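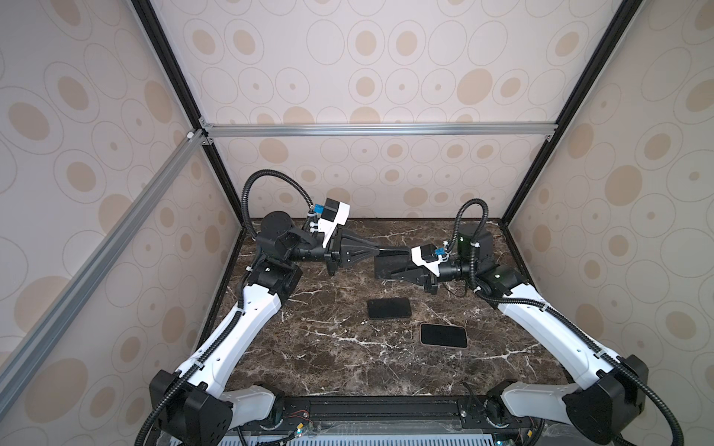

Two Arms and a Day Shift
November 2019

The returns floor at Flommont handles phones. They arrive in padded mailers from carriers and insurers, and each one has to be identified, inspected, wiped and sorted into a grade before it can be sold again. Until September the handling was done entirely by people at benches. Part of it now goes through workcells with paired arms, installed by the integrator Bakke and run on a scheduling package called Gumum.

The task given to the arms is narrow. A phone must be picked up from a flat surface, turned so that both faces and all the edges can be inspected, and set down again without adding a mark. A person does this without thinking about it. For a parallel gripper it is awkward, as a phone lying flat offers only a thin edge to hold, and the edge is often rounded. Using two arms allows one to steady or tilt the phone while the other takes its grip, and the pair can then pass it between them.

Grip force was the first setting the inspectors asked to have changed. The factory value was safe for intact phones but too high for those with lifted screens, a common fault in older stock. The inspectors knew which models tended to lift and in which corner. That knowledge had never been written down, and Bakke's engineers spent more time collecting it than they did on the wiring.

Each cell has a camera at either wrist, close behind the fingers. The wrist view is used for the final approach, when the gripper has to line up with the edge of the phone.

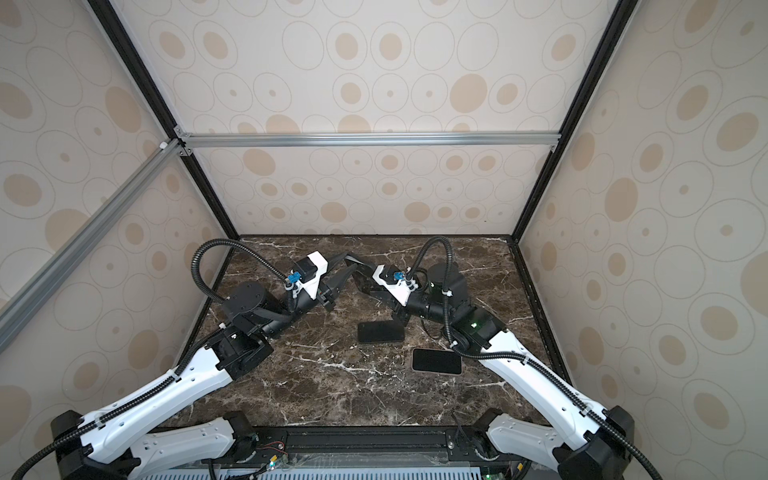 Glossy black glass is the difficult case for any camera. It reflects the arm above it, and on a dark surface its outline is easy to lose. Flommont's process team has tried several tabletops and wall coverings in its cells and keeps a log of missed picks for each combination. The log is maintained by the inspectors, who also decide when a missed pick is worth reporting and when it is simply a bad phone.

The staffing numbers have not moved in the direction most people expected. The site employed 115 people on the returns floor before the cells were installed and employs the same number now. What has changed is the distribution. There are 67 bench positions left, and 16 people have been retrained as cell operators, a job with a slightly higher pay band and a good deal more standing. The remainder work in receiving, data wiping and packing, much as before.

Opinions of the operator job are mixed. Bench inspectors used to set their own pace within a shift. Operators work to the queue that Gumum produces, and the queue does not slow down after lunch. Against that, wrist complaints among the retrained group have dropped, and several operators said they would not go back to turning phones by hand all day.

Grading remains a human decision. The arms present the phone and the operator assigns the grade, from A to D, on a screen beside the cell. Kitatora, which buys most of the graded stock, wrote this into its supply contract and has shown no interest in removing it. Its buyers dispute grades regularly and want a person to dispute them with.

Flommont plans to add 2 more cells next year. The inspectors have asked that the grip tables be finished first.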